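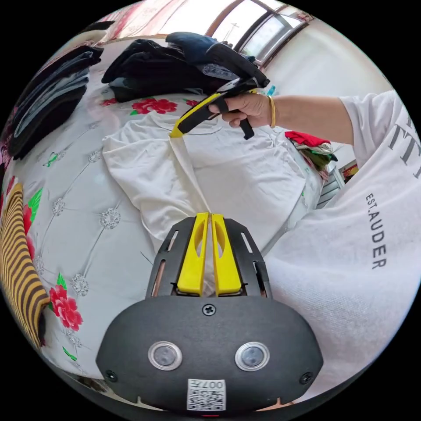 Ginia Abdelaziz

4.2 Setting up the hearing loop in the worship hall

These steps cover the Siltden loop amplifier as fitted in a chapel or hall seating up to 200.

1. Switch off the sound desk and the amplifier.
2. Run the loop cable round the seating area at floor level. Keep it clear of the organ supply.
3. Connect both cable ends to the terminals marked LOOP.
4. Connect the pulpit microphone to input 1 and the lectern to input 2.
5. Switch on and set the drive to 19.
6. Read a psalm aloud at preaching volume. The green light should stay on – if it flickers, raise the drive one step at a time.

Note: The choir microphones do not feed the loop unless input 3 is enabled (see 4.5).

Caution: Do not join the cable under carpet.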